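Bin picking (comparing grippers and arms)

By Alaric Fitzsimmons
Jun 15, 2023

Bin picking is the job of getting a robot to reach into a container of jumbled things and take them out one at a time. I've been looking after this entry for a while now, and I've tried to keep it to the part I know best, the trying out of grippers and arms against each other on a bench (the factory side, with its racks of identical castings, deserves a page of its own!).

The word "bin" covers a lot. In a warehouse it usually means a plastic tote, in a machine shop a steel crate, and in a lab whatever the last person left on the table. What they share is walls, and walls are where most of the trouble starts. A gripper that does beautifully on an open tabletop can turn clumsy the moment it has to work next to a side it can't push through.

Types of gripper

Two-finger grippers, also called parallel-jaw grippers, are what most people begin with. The fingers stay parallel and close on whatever is between them. They like handles, markers and anything with two flat sides, and they hate a thin flat thing lying on the floor of the bin. Fingertips matter more than the catalogs let on – I once spent most of an October swapping rubber pads on a Garnura two-finger unit and got more out of that than out of any software change that year.

Suction grippers pull with a vacuum through one or more cups. They're quick and they need very little room around the object, so corners bother them less. Crumpled plastic, mesh and anything full of holes will defeat them, and a toy with a bumpy skin is a coin toss. The Eltow cup set I use comes with 4 sizes, and I reach for the second smallest nearly every time.

Soft grippers have rubbery fingers that curl when you blow air into them. They're gentle and forgiving and a bit slow. I'm very fond of them, though I wouldn't pick one for a heavy hand tool.

Setting up a comparison

The basic idea is dull and it should be: same arm, same bin, same objects, different gripper. Clamp the bin down, or it will creep across the table a little with each bump and by lunch your camera calibration is off. I mark the outer corners with tape as well, so that if the bin does get lifted out it goes back to the same spot.

For objects, I like a real mix. Toys, stationery, bottle caps, bits of electronics, something see-through, something shiny. In my last round I used 38 objects, dumped in fresh for every run, with 13 runs per gripper. Each gripper got three tries at an object before we called it a miss and moved on. Doolan's test sheet allows more tries than that, and I think it flatters slow grippers, but plenty of people swear by it.

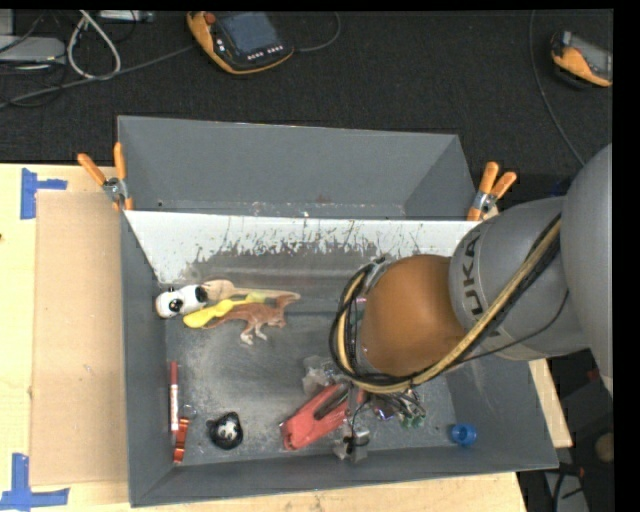
Can you compare two grippers fairly if they're mounted on different arms?

Only up to a point. A longer or slimmer arm can come in at angles that a stout one can't, so part of what you measure is the arm. If you have to do it that way, report the arm next to the gripper and don't boil the result down to a single score.

Cables and hoses

I'm giving this its own section because it eats so much time. Anything strapped along the outside of an arm gets a vote in how the wrist can turn. Leave too little slack and a cable tugs when the last joint rotates, leave too much and the loop hangs down among the objects and starts shoving them about. I jog the arm by hand through its worst poses before the first run, with the speed turned way down, and watch the loop the whole time.

Cameras and control

A camera fixed near the workspace sees the same view every time, which makes the pictures easy to compare, but the arm will block part of the bin while it's working. A camera on the wrist gets close and moves with the gripper, and then you have one more cable. I've run both through Lusavura, a small control program that a lot of bench setups seem to use, and I'd take the fixed one if I could only keep one.

Depth sensing still struggles with clear plastic and black glossy parts. Moving the lights helps a bit. So does shooting from a second angle, if you have the patience for it.

See also: Parallel-jaw gripper, Suction cup, Hand-eye calibration, Teach pendant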